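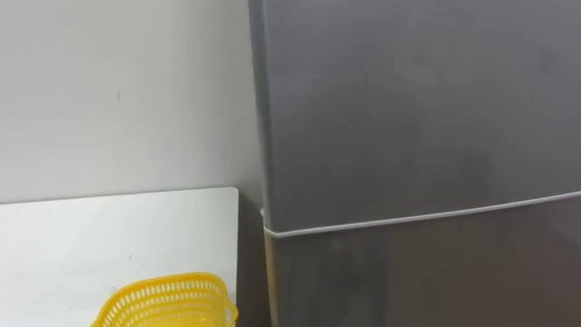 *Fig. 1. Basket and closed refrigerator, head view.*

**Unit 4: Good Practice for Kitchen Handling Tasks**

The Bovitz rules apply to all exercises with a standing robot.

- The basket stays at the refrigerator end of the table.
- The rest of the tabletop is kept clear.
- Overhead lines are checked before power is applied.
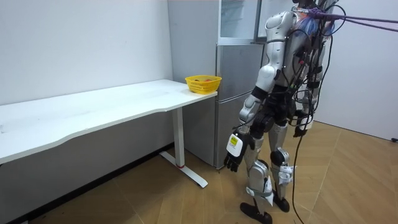

*Fig. 2. Robot at the table, cables at its back.*

Trailing cables are a trip hazard under Emberg Rule 9. Students shall keep outside the reach of both arms and shall not step over a cable.
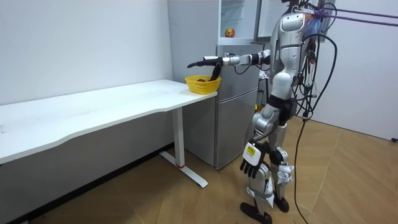 *Fig. 3. Right hand at the basket, upper compartment open.*

Fingers shall enter the basket from above. A trial is stopped if the basket shifts on the table.
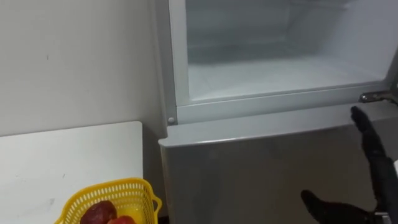

Door contact is governed by Section 10 of the handbook. Hands shall not press on a hinge or a seal. Stops are entered on Form 891.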